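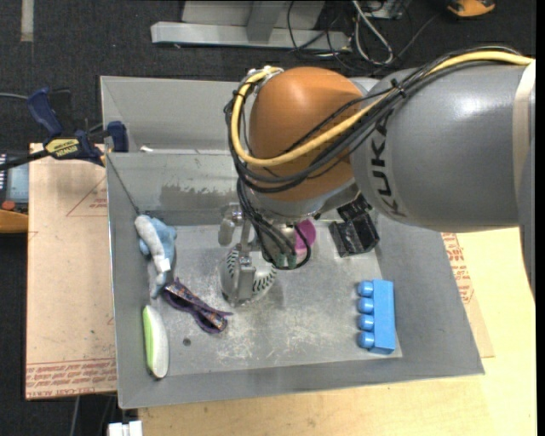 Vojtěch Hrnčiar wrote in to ask why a metal spoon feels colder than a wooden one when both have been in the same drawer all night. He had checked them with a thermometer and found no difference.

His thermometer was right. Two objects left in one room for long enough reach the same temperature as the air. The difference he felt comes from how fast each spoon takes heat from a hand.

Heat moves from warmer things to cooler things. Your fingers are usually warmer than the room, so heat leaves them when you pick something up. Metal carries heat well. It takes heat from the skin and passes it quickly along to the rest of the spoon. Wood carries heat poorly. The thin layer you touch warms up, the heat stays near the surface, and your skin loses very little.

A material that carries heat well is called a conductor. One that carries it poorly is called an insulator. Copper, aluminum and steel are conductors, although copper is much better at it than steel. Wood, cork, wool and still air are insulators.

Your skin does not measure the temperature of an object directly. Nerve endings in the skin respond to the temperature of the skin itself. If the skin cools quickly, the brain reports "cold."

The effect can also run the other way. On a hot afternoon a metal slide in the sun may burn your legs, while a wooden bench next to it is only warm. The slide passes heat into you faster – and it may be hotter as well, so test it with care.

Try this at home

You need 2 ice cubes of the same size, a metal baking pan and a wooden cutting board. Leave the pan and the board in the same room overnight. In the morning, touch both and write down which feels colder. Put one ice cube on each and start a timer.

The ice on the metal melts first, even though the metal felt colder. Heat from the pan and the room flows into that cube faster than heat can pass through the wood. Wipe up the water when you finish.

Words to know

Conductor: a material that heat moves through easily.
Insulator: a material that slows heat down.
Temperature: how hot or cold something is, measured in degrees.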